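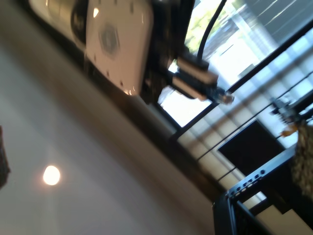 The question of whether a machine can be trusted with the housework got another hearing in Falville in January, when the engineering outfit Tritero spent an afternoon showing its progress to a room of people who mostly do their own dishes. The short answer is no, with some charming exceptions. The white arm with its two parallel finger plates had been given a window with daylight pouring in and a set of pale blinds, a friendlier setting than most kitchens can offer, and it was asked to do the sort of thing a ten-year-old does for an allowance. A ten-year-old would have complained more and finished sooner.

The chores on the schedule were wiping down a board, putting a cup on a shelf and folding a dish towel. Tritero allowed 3 minutes for each. The cup made it to the shelf in well under that and drew applause from the back row, where the company's own staff were sitting. The towel ended the afternoon in a shape the program notes called "partially folded," a term familiar to anyone who has shared a home with teenagers.

Wiping caused the most discussion. Visitors who clean for a living wanted to know how the arm decides a surface is done. 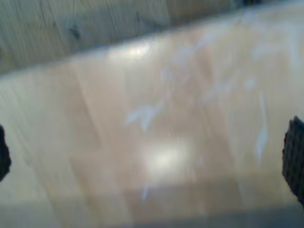
Tritero's answer was that it doesn't, yet. The arm follows a path, reaches the end of the path and considers the matter closed. Whether the smear has left is a separate question, and the company hopes to have something to say about it by summer. Shiny surfaces are a particular headache, according to the handout, because a patch of glare and a patch of dried soap can look much alike to a camera. They look much alike to this reporter as well, but I have a thumbnail and can check.

Shop-floor work is going a little better. Clateck, which packs small hardware parts across the river, has been trying two of the arms on its sorting line and says each gets through 200 pieces an hour when the pieces arrive facing the right way. When they don't, a bell rings and a person walks over. The company would not say how often the bell rings, though it did mention that it had been replaced with a quieter one.

The Yu laundry on the east side has also been offered a trial and has turned it down until the towel situation improves.

Admission was free and 60 people signed in at the door. Coffee was served afterward, by hand.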